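Neststead Public Library
19 September 2026
The Library has completed its review of borrowing rules for the coming year. The changes are set out in the posts that follow. They apply to all cardholders at the main building and at the Fenine Street branch.

Neststead Public Library
Overdue fines on books, magazines and audiobooks have ended. Balances already on an account for late return have been cleared. Charges for lost or damaged items remain in place and may be paid at either front desk.

Neststead Public Library
Books may now be borrowed for 27 days. An item will renew on its own unless another reader has placed a hold on it. Each item may be renewed up to 3 times.

Neststead Public Library
The limit on items checked out to one adult card is now 60. Children's cards carry the same limit. A parent or guardian must still sign for a new card when the reader is under 13.

Neststead Public Library
Holds are kept on the shelf near the entrance under the last four digits of the card number. Readers who cannot come in may name another person to pick up on their behalf. The form is available at the desk and does not need to be renewed each year.

Neststead Public Library
The Valentini Room will be closed for painting through the end of September. Local history materials may be requested at the second-floor desk. Please allow one working day for maps and bound newspapers.

Neststead Public Library
The Hironetti bequest has been cataloged in full. It adds 1656 titles to the collection, most of them on gardening, bridge building and the history of the river towns. Titles marked "in library use" may be read at the tables on the second floor.

Neststead Public Library
The fall number of the Library's newsletter is now at both front desks and on the website. Readers who receive it by mail should report a change of address before the winter number goes to print.
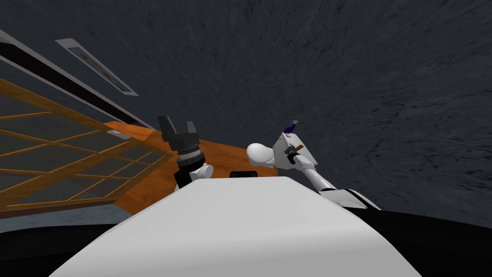
Vol. 27, No. 3

Neststead Public Library
Contents include the full text of the new borrowing rules, the schedule of children's story hours, and a guide to the Hironetti titles by Ratih Ngui, Head of Collections. Large-print copies may be requested by phone.

Neststead Public Library
Questions about a cleared balance should be directed to the circulation desk. Please have your card number ready. Staff cannot discuss an account in replies to these posts.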